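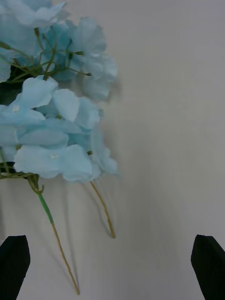

Ticket 688 concerns the artificial hydrangeas supplied by Flulloris for the reception and family lounge at Pakzad House. The request was lodged by Sheyla Salazar, Front Office, who reported that florets were coming away from their stems and that the new delivery did not match the colour of the flowers already on display. The replacement cluster is a pale powder blue, with fine green stems branching between the blossoms and small white centres on the florets. The order form specified "blue, mid". The existing arrangements are noticeably darker, and the two cannot be placed in the same vase without the difference being seen from the entrance.

Category: Furnishings and décor
Priority: Low
Opened: 11/12/2023
Assigned to: Ardalan Dehghan, Building Services
Status: Awaiting supplier

Log

Entry 1, S. Salazar
Four arrangements are affected, all in the reception area. Florets have been found on the counter and on the floor beneath it each morning. Cleaning staff have been asked to keep any loose pieces in the envelope at the front desk. Please advise whether they can be reattached or whether the arrangements should be withdrawn.

Entry 2, A. Dehghan
Arrangements inspected on site. The florets are pushed onto the ends of the twigs and are not glued. Those nearest the heating vent come off with very little handling. The arrangements have been moved to the far end of the counter for the time being. Please do not use the hot glue gun from the activity room on these items, as the petals are fabric and will mark.

Entry 3, K. Bezerra, Purchasing
The purchase record has been checked. The original flowers were ordered in August under the Civeo account, colour code 2000. The replacements were picked under a different code. Flulloris has been asked to confirm which code was entered at their end. Unused replacements are to remain in their box until a reply is received.

Entry 4, A. Dehghan
Clear fabric adhesive was tested on nine loose florets. A small drop was applied to the tip of each twig and left overnight. Eight held when pulled gently. The remaining one had a split base and was discarded. The same method may be used on the other arrangements once they have been dusted.

Entry 5, S. Salazar
Noted with thanks. Beatrice Mabula has asked whether the paler flowers could be kept for the family lounge, where there is nothing for them to clash with. The Vesik vases in that room are currently empty.

Entry 6, K. Bezerra
No objection from Purchasing, provided that the supplier does not require the goods to be returned. Amirhossin Shirazi's approval will be needed for the change of location. The ticket is to stay open until both answers have been recorded.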